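Toltinano bathroom tasks: collection review
Minutes, April

Present: Vanderleia Camargo (chair), Mirta Núñez (collection), two annotators from Bonon, one engineer from Alarcón by telephone.
Apologies: none from Bustent, who had asked to receive the minutes only.

1. Minutes of the previous meeting

Agreed, with one correction. Under item 4, "rejected" should read "held for review".

2. State of the collection

M. Núñez reported that the set for the bathroom tasks now stands at 3,147 accepted episodes. A further 131 are held for review. Most of the held episodes fail on one point: the marker cube on one gripper is turned away from the head camera for too long, and the pose of that hand cannot be recovered with confidence. The remainder are held for late starts, where the operator's hands are already moving when recording begins.

V. Camargo asked whether the held episodes could be used for the contact model alone. The Alarcón engineer thought so, provided the gripper view is complete. To be tested on a small batch before any decision.

3. Bathtub and mat station

The station was discussed from the head view and the gripper view. The operator works seated at the side of the tub, one gripper in each hand, with the mat laid between the operator and the tub. 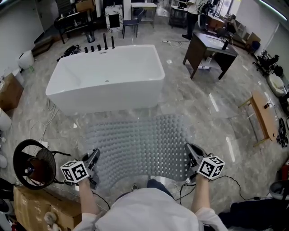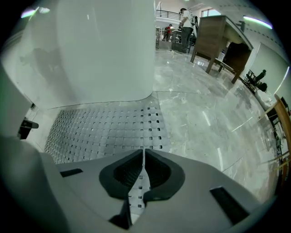 Bathtub station: head view with both grippers (first), gripper view with the mat visible through the gap between the pads (second).

Points raised:

3.1 The mat is close in tone to the polished floor. In the gripper view the edge of the mat is the most useful feature for tracking, and the bare floor gives reflections of the ceiling lights. Bonon asked that the annotation guide say plainly that a reflection is never to be marked as an object edge.

3.2 The row of black fittings on the far rim of the tub is within the head view. Annotators had been unsure whether to label it in episodes where only the mat is handled. Decided: label it once, at the first clear view, and leave it alone after that.

3.3 Cables. M. Núñez wants the gripper cable led away from the working side before each run. V. Camargo agreed but did not want the floor cleared altogether, as the model is meant to cope with ordinary rooms. Furniture and boxes stay where they are.

3.4 People in the background. Faces are to be blurred before the files go to Alarcón, in the gripper views as well as the head views. The present script handles head views only.

4. Length of episodes

The limit remains 30 seconds. Bonon reported that mat episodes often run up to the limit when the operator regrasps. A longer limit was proposed and not adopted. Operators are to end the episode after a second failed grasp and mark it as failed. Failed episodes are kept.

5. Variation

The Alarcón engineer said that the first training run follows the operator's preferred corner of the mat too closely and does poorly from other starting positions. M. Núñez proposed 7 starting layouts, to be drawn by lot before each run. Agreed. The layout number goes in the episode notes and not in the spoken instruction.

6. Other business

Bustent has asked by letter for the task list in its present form. V. Camargo will send it without the draft shower tasks.

Actions

MN: write up the starting layouts and the cable instruction.
MN: pick the test batch from the held episodes.
VC: reply to Bustent.
Bonon: amend the annotation guide (3.1, 3.2).
Alarcón: extend the blurring script to gripper views; report on the contact model test.

Next meeting in May, 10.30, same room.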